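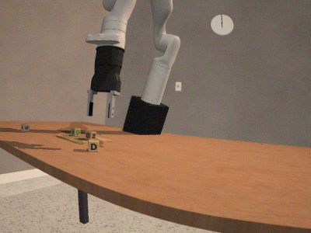

글자 블록 정리 작업, 시뮬레이션 화면

보낸이: 목록 회원
제목: Re: [가사자동화] 장난감 정리 정도는 이제 되지 않나요

지난 메일에 이렇게 쓰신 분이 계셨습니다.

> 요즘 올라오는 영상을 보면 로봇이 빨래도 개고 그릇도 옮기던데,
> 아이 장난감을 제자리에 놓는 정도는 이미 끝난 문제 아닌가요?
> 가게에서 진열대 정리하는 일도 비슷할 것 같고요. 우리 가게에도
> 한 대 들일까 생각 중인데, 아직 이르다고 하시는 분들은 어디가
> 문제라고 보시는지 궁금합니다.
> 값 얘기는 나중에 하더라도 되는지 안 되는지부터 알고 싶습니다.

제가 Quan이라는 작은 작업 묶음을 몇 달째 만지고 있어서 아는 만큼만 적습니다. 실제 기계는 아니고 전부 시뮬레이션입니다. 탁자 위에 글자가 찍힌 작은 블록이 있고, 팔 하나가 그것을 집어 납작한 받침 위에 정해진 순서로 놓는 일입니다. 사람이 하면 설명할 것도 없는 일이고, 집안일 가운데 쉬운 축에 든다고 생각해서 골랐습니다.

9월에 돌린 것이 4,000회입니다. 블록 위치와 방향을 매번 바꿨습니다. 처음에 제일 많이 틀린 것은 집는 동작이 아니라 글자의 방향이었습니다. 블록은 여섯 면이 있고 어느 면이 위로 오느냐에 따라 보이는 것이 다릅니다. O와 0, N과 Z, 뒤집힌 U와 n 같은 것은 한쪽에서만 보고는 구분이 안 됩니다. 사람은 헷갈리면 블록을 들어서 돌려 보는데, 제가 쓰는 제어기는 돌려 보는 동작을 따로 넣어 주기 전까지는 그냥 처음 판단대로 집어다 놓았습니다.

두 번째는 간격입니다. 손가락이 두 개인 집게는 물건 양쪽으로 들어갈 자리가 있어야 합니다. 블록이 서로 붙어 있으면 옆 블록을 밀어내면서 들어가고, 그러면 조금 전에 읽어 둔 위치가 전부 어긋납니다. 다시 보고 다시 계산하면 되는데, 한 번 할 때마다 8초가 더 걸립니다. 블록 네 개짜리 작업이 34초 안에 끝나면 저는 잘된 편으로 칩니다. 어른이 하는 속도와는 비교하지 않겠습니다.

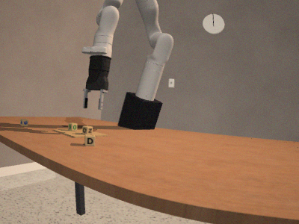
Stimo 님은 지난번에 속도는 별로 중요하지 않다고 하셨습니다. 밤새 천천히 해도 아침에 되어 있기만 하면 되고, 본인이 걱정하는 것은 오히려 중간에 멈춰 서 있는 경우라고요. 사람이 나와서 풀어 줘야 한다면 처음부터 사람이 하는 것과 다를 게 없다는 말씀이었습니다.

저도 그 말에 대체로 동의합니다. 다만 멈추는 것보다 더 곤란한 것이 틀렸는데 끝났다고 보고하는 경우입니다. 제 기록에서는 블록이 받침 가장자리에 걸쳐 있는데도 완료로 넘어간 것이 꽤 있었습니다. 위에서 내려다보는 화면으로만 판정하게 해 두면 이런 것이 잘 걸러지지 않습니다. 지금은 옆에서 보는 화면을 같이 쓰고, 놓은 다음에 집게를 충분히 든 상태에서 한 번 더 확인합니다. 그림자를 블록의 일부로 읽는 문제도 있었는데, 조명 방향을 섞어서 다시 학습시킨 뒤로 줄었습니다. 없어지지는 않았습니다.

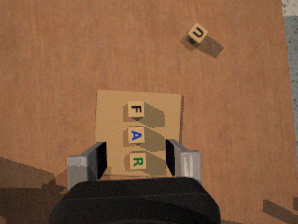 확인 단계를 넣고 나서는 순서가 틀린 채로 끝나는 일이 많이 줄었습니다. 짧은 단어 하나를 세로로 맞추는 정도는 믿고 맡길 만합니다. 문제는 조건을 조금만 바꿔도 손볼 데가 다시 생긴다는 점입니다. 받침을 두꺼운 것으로 바꿨더니 내려놓는 높이부터 다시 맞춰야 했고, 블록 크기를 섞었을 때는 집는 힘을 새로 잡았습니다. 같은 단어를 가로로 놓는 것도 저절로 되지는 않았습니다.

그래서 처음 질문에 대한 제 답은 이렇습니다. 물건 종류가 정해져 있고, 서로 떨어져 있고, 놓을 자리가 평평하게 비어 있으면 됩니다. 장난감 통을 바닥에 쏟아 놓은 상태에서 시작하는 정리는 아직 안 됩니다. 가게 진열은 그 중간 어디쯤일 텐데, 상품이 매주 바뀌는 곳이라면 저는 권하지 않겠습니다. 같은 상자만 계속 채우는 선반이 있으면 거기부터 해 보시는 것이 낫습니다.

Plaltura 쪽에서 실제 팔로 비슷한 작업을 해 보셨다는 분이 계신 것으로 압니다. 시뮬레이션에서는 블록이 미끄러지는 정도를 제가 정한 값으로 돌리기 때문에, 실물에서 얼마나 다른지 숫자가 있으면 올려 주십시오. 성공률만 말고 사람이 손을 댄 횟수도 같이 적어 주시면 좋겠습니다.

설정 파일은 정리가 덜 됐지만 필요하신 분께는 보내 드립니다. 토요일 오전에 목록 메일을 몰아서 읽으니 답이 늦어도 기다려 주십시오.

Quan 작업 묶음 관리
Widcombe 메일링 리스트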